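Notes on the Ledia Collection, October

The second month of recording for the Ledia set has closed, and I wish to set down a few observations while they are fresh. Marijke Jacobs and I are responsible for the kitchen tasks. The target agreed with Mevex is 2,000 accepted episodes across 40 tasks. As of Friday we had submitted 153 for the steamer task, and 4 of those were returned to us for relabeling.

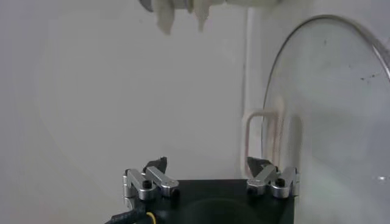
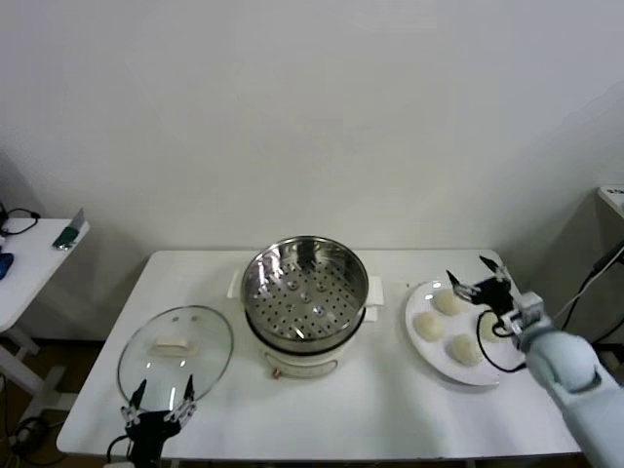 Labeling has taken more of our time than the recording itself. Each episode must carry a written instruction, and our first instructions were too general to be useful. "Prepare the buns" could apply to nearly every minute of an episode. The current guideline asks for the object, the action and the destination in a single sentence. With the lid lying on the table to the left of the pot and the buns on their plate to the right, an annotator can write "place the bun from the plate into the steamer basket" and a second annotator will read it the same way. Marijke reviews the disputed cases at the end of each week.

The glass lid deserves a separate remark. Transparent objects are poorly represented in our earlier material, and I have asked that the lid task receive a larger share of the remaining hours. Wrist views are to be kept for every episode – including those in which the glass occupies much of the view.

The revised guideline goes to the Mamevlow group next, and recording of the drawer tasks begins once they have approved it.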